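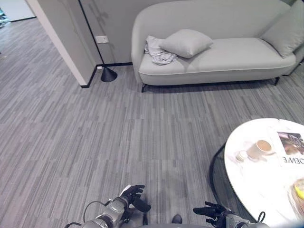

Fovex Flestine 2: Zweiarmiger Serviceroboter für Lounge und Empfang

Artikelnummer: 1042
Ausführung: zwei Arme, zwei Fingerhände, Kamera am Kopf
Lieferung: nur mit Einweisung

Der Hersteller bewirbt den Flestine 2 als »normgerecht ab Werk«. Wir übernehmen diese Formulierung nicht. Die EN ISO 13482 behandelt persönliche Assistenzroboter und verlangt eine Risikobeurteilung. Die des Herstellers liegt bei, umfasst 64 Seiten und kennt Ihren Raum nicht. Niedrige Tische mit Glas, Tassen mit Heißgetränken, Lampenfüße auf dem Teppich, Gäste auf dem Sofa: All das müssen Sie selbst beurteilen.

Was wir vor der Inbetriebnahme verlangen:

Abstand der Hände zu Tischkanten im Stand und in der Bewegung prüfen. Kabel an den Armen so führen, dass kein Finger und kein Stuhlbein hineingerät. Not-Halt von jedem Sitzplatz aus erreichbar. Aufsicht durch eine eingewiesene Person, solange Publikum im Raum ist.

Zum Dauertest: Wuren nennt für die Handgelenke 1000 Stunden ohne Störung. Auf welchem Boden und mit welcher Last gemessen wurde, steht im Prüfbericht nicht. Mélanie Marchand aus unserer Technik hat zweimal nachgefragt, eine Antwort liegt uns nicht vor. Wir führen den Wert deshalb nicht in der Tabelle.

Das Siegel »MacPherson Safe Touch« auf dem Karton ist ein Firmenzeichen und ersetzt keine Konformitätserklärung. Diese bitte vor der Bestellung anfordern und lesen, besonders den Abschnitt zur bestimmungsgemäßen Verwendung.

Preis auf Anfrage. Stand: 25. Oktober 2022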